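Ticket 1183: Radiator in bedroom gets warm only on one side
Estmont building, unit 8. Opened February 2, 2022. Status: waiting for parts
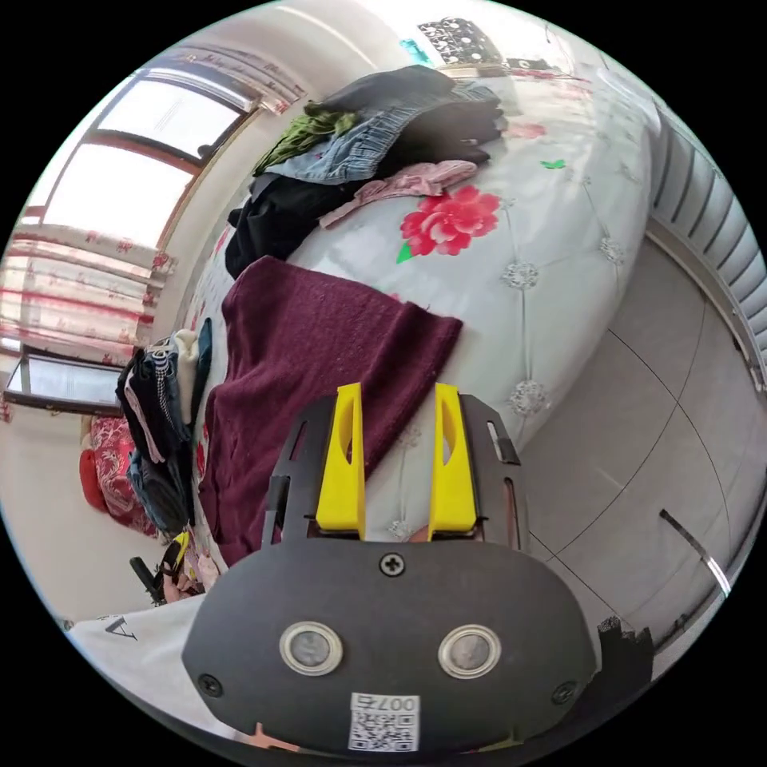
Problem

The bedroom has one radiator, the white one with vertical fins, on the wall across from the big window. The half near the valve becomes hot in a few minutes. The other half stays almost cold, also after a whole evening. The radiators in the kitchen and in the hall work well, so I think the boiler is not the cause.

I noticed it because of the laundry. In winter I fold everything on the bed and leave the clothes there for some time, so that the last moisture can go out before I put them in the closet. Jeans and towels need the longest. Before, one night was enough for them. Now the jeans still feel damp at the waist in the morning, and the bedspread under them feels damp too. It is quilted, so it dries slowly.

What I tried

1. Opened the valve completely and waited two hours. No change.

2. Closed the other radiators in the apartment, to send more water to this one. The warm part became hotter. The cold part stayed the same.

3. Bled the radiator with the small key. A little air came out, then water. The water was dark, almost black. After this the top of the cold side was a bit warmer until the next morning, then it was cold again.

4. Moved the clothes to the other side of the bed, in case they were too close to the window. They dried a little faster, but the radiator is of course the same.

5. Checked the window. It closes well and I feel no draft behind the curtain.

Answer from Clerkton Heating

Thank you for the clear notes. Dark water and a cold half usually mean there is sludge inside. Please do not bleed it again for now, because the pressure can fall too low. We can flush the radiator in place, but the valve must be changed at the same time. The part is a Bassi 576 and we have to order it.

Before the visit, please keep the tiles in front of the radiator free. We need space for a bucket and a pump. Please also cover the bed or take the clothes away, as the water can splash and it makes stains.

My reply

Understood. I will take all the clothes off the bed and put an old sheet over the bedspread. It is a light color with a big peony on it, and I would not like to wash black water out of it.

One question: can I leave the radiator on until you come? Half of it is still better than none.

Answer from Clerkton Heating

Yes, leave it on, with the valve at position 2.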